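I finally ripped out the old grasp planner this week. It had grown to 715 lines, half of them special cases I wrote at midnight and never understood again. The new one, which I'm calling Holia, samples 1000 candidate grasps, throws away anything that would bump the table, and scores whatever is left. So much nicer to read!

The part I'd been dreading was round things. The old code always wanted to come in at a silly angle — fine for a box, hopeless for a roll of tape standing on its edge.

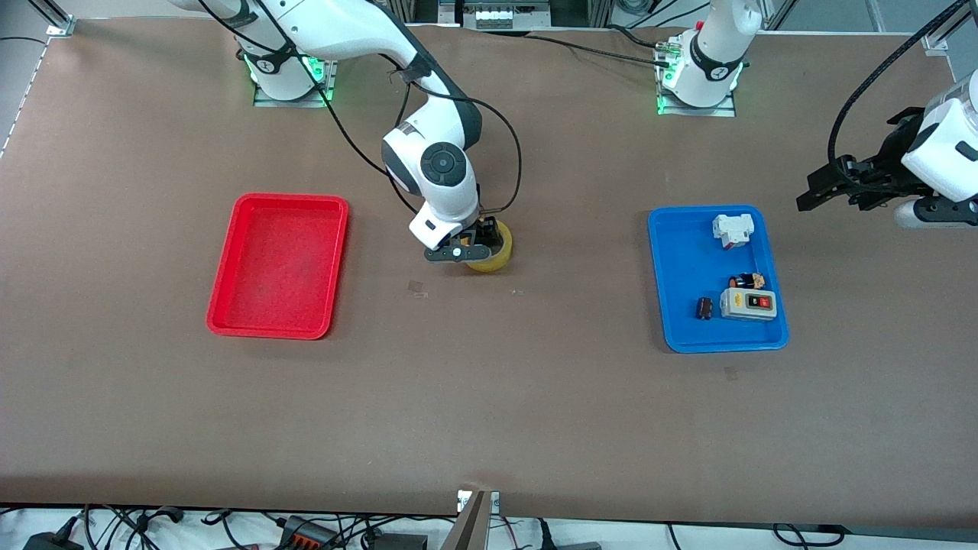

Right arm on the tape, left arm waiting its turn.

Planning takes 11 milliseconds now, so I can replan while the arm is moving and hardly notice. Next up is the lock that stops both arms from reaching for the same tray. It works in simulation, but I've already found 2 ways to make it hang, and I'd like to fix those before I push the branch.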